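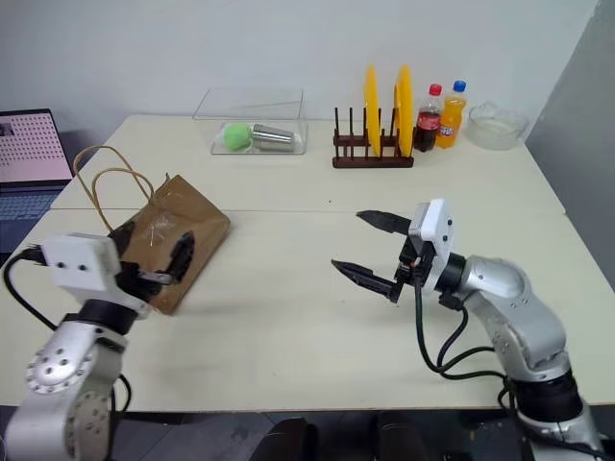
Paper carrier bags: how do you store yours?

hekside_hen
July 6, 2023
I've finally got a system for my paper bags and I'm ridiculously pleased with it! Lay the bag flat on its side on a big clear table, smooth it from the bottom up to the top edge, fold the base over, then stack. I did 57 of them in one evening (radio on, pot of tea, lovely). The twisted paper handles are the only bit that beats me. They spring up whatever I do. Anyone cracked it?

Pledamik
Oh I love this thread already. Tuck the handles inside before you flatten! Both loops down into the bag, then press. Takes two seconds.

brennan_b
Tucking them in leaves a lump, and a stack of lumpy bags slides all over the cupboard. I leave mine sticking up and file the bags upright in a box, handles at the top, like records. Then you just grab one and pull.

Pledamik
Only lumpy if you cross them over. Side by side they lie fine. I've got 100 in a drawer and it still shuts!

Flestum57
Team upright here. Do you lot keep the creased ones? Mine all end up wrinkled and a bit scuffed in the middle and I can't bring myself to bin them.

hekside_hen
Keep them!! A few creases do no harm at all. Proper tears I patch with brown paper tape, or they go for lining the veg drawer.

brennan_b
Don't iron them, by the way. I tried that last November and the glue at the bottom let go on three.

Flestum57
Ha, I was about to ask. What about two tables pushed together, does the join leave a line in the paper?

hekside_hen
Not if you press lightly. I just shift the bag along a bit when I get to the base. Trying the record box tonight, will report back!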